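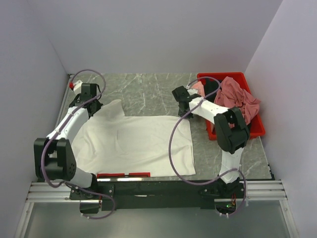
4. 운수권 배분 방식과 슬롯 보유 간의 관계

4.1 분석 대상과 자료

본 절에서는 양자 항공협정에 따른 운수권 배분이 혼잡공항의 슬롯 보유 구조에 미치는 영향을 검토한다. 운수권은 국가 간 협정에 의해 설정되고 자국 정부가 개별 항공사에 배분하는 권리인 반면, 슬롯은 공항 또는 조정기구가 시간대별 수용능력을 기준으로 배정하는 이용 허가이다. 두 제도는 관할 주체와 갱신 주기가 서로 다르며, 이로 인해 운수권을 확보하고도 슬롯이 없어 취항이 지연되는 사례와 그 반대의 사례가 함께 발생한다.

분석에는 Tirano 노선 데이터베이스에서 추출한 국제선 107개 노선을 사용하였다. 계절편만 운항되는 노선과 화물 전용 노선은 제외하였다. 관측 단위는 노선·항공사·시즌의 조합이며, 동일 항공사가 편명만 바꾸어 운항한 경우는 하나의 관측치로 통합하였다. 공동운항편은 실제 운항 항공사에 귀속시켰다. 이렇게 구성된 관측치는 거의 1000건이다. 결측이 있는 관측치는 대체하지 않고 해당 변수를 포함하는 모형에서만 제외하였다.

비교 대상 공항은 Fosten과 Borkley이다. Fosten은 전 시간대가 조정 대상인 반면 Borkley는 오전과 저녁의 첨두시간대에 한하여 조정이 이루어진다. 두 공항은 배후 수요의 규모가 유사하지만 환승 비중에서 차이를 보이므로, 환승객 비율을 통제변수로 포함하였다.

4.2 변수의 정의

종속변수는 시즌별 슬롯 반납률이다. 반납률은 시즌 개시 전 조정기구에 반환된 슬롯 수를 최초 배정 슬롯 수로 나눈 값으로 정의하였다. 시즌 중 취소된 운항은 반납이 아닌 미사용으로 분류하여 별도로 집계하였으며, 기상 및 공역 폐쇄에 따른 취소는 미사용에서도 제외하였다.

주요 설명변수는 운수권의 지정 방식이다. 단수 지정은 협정상 국가별로 한 개 항공사만 취항할 수 있는 경우, 복수 지정은 둘 이상의 항공사가 취항할 수 있는 경우를 말한다. 주간 운항횟수 상한의 유무는 별도의 더미변수로 처리하였다. 제5자유 운수권이 부속서에만 명시되어 있고 실제 행사 기록이 없는 노선은 해당 권리가 없는 것으로 간주하였다. 이러한 처리의 타당성은 5절에서 다시 논의한다.

4.3 추정 결과

고정효과 모형을 적용한 결과, 단수 지정 노선의 반납률은 복수 지정 노선보다 낮게 추정되었다. 이는 경쟁 항공사의 진입 가능성이 없는 노선에서 반납이 적을 것이라는 직관과 일치하나, 그 해석에는 주의가 필요하다. 단수 지정 노선을 운항하는 항공사는 대체로 해당 공항의 기존 보유자이며, 노선 간에 슬롯을 전용할 여지가 크다. 수요가 감소한 노선의 슬롯이 다른 노선에 투입되면 반납률에는 변화가 나타나지 않는다.

전용 효과를 분리하기 위하여 Agbayani 분해법을 적용하였다. 이 방법은 항공사별 총보유 슬롯의 변동을 노선 내 변동과 노선 간 이전으로 나눈다. 분해 결과 Fosten에서는 노선 간 이전의 비중이 노선 내 변동보다 컸으며, Borkley에서는 두 요소의 차이가 통계적으로 유의하지 않았다. Borkley의 경우 비첨두시간대의 슬롯이 조정 대상이 아니므로, 보유 자체의 가치가 낮다는 점이 반영된 것으로 판단된다.

운항횟수 상한 더미의 계수는 양의 부호를 보였으나 표준오차가 커서 강건한 결과로 보기 어렵다. 상한이 있는 노선 중 상당수는 상한에 도달하지 않은 상태로 운항되고 있었고, 이 경우 상한은 실질적인 제약으로 작용하지 않는다. 상한 도달 여부를 기준으로 표본을 나누어 재추정하면 도달 노선에서만 계수의 크기가 증가한다.

4.4 추가 검토

협정 개정 시점을 이용한 사건연구도 실시하였다. 개정 발효가 5월 이전인 경우 하계 시즌의 배정이 이미 완료되어 있어 효과가 차기 시즌에 나타난다. 이에 따라 사건 시점은 발효일이 아니라 발효 후 최초의 슬롯 신청 기한으로 설정하였다. 발효일을 기준으로 할 경우 사전 추세가 관찰되며, 이는 항공사가 협상 진행 상황을 예상하고 신청량을 조정한 결과일 가능성이 있다.

상호주의 조치에 따른 일시적 운항 제한 기간은 본 추정에서 제외하였다. 해당 기간에는 사용률 기준의 적용이 유예되는 경우가 많아 반납 유인이 평시와 다르다. 제외 기간을 포함하여 재추정한 결과에서도 지정 방식 변수의 부호는 유지되었으나, Borkley 표본의 계수는 유의성을 상실하였다.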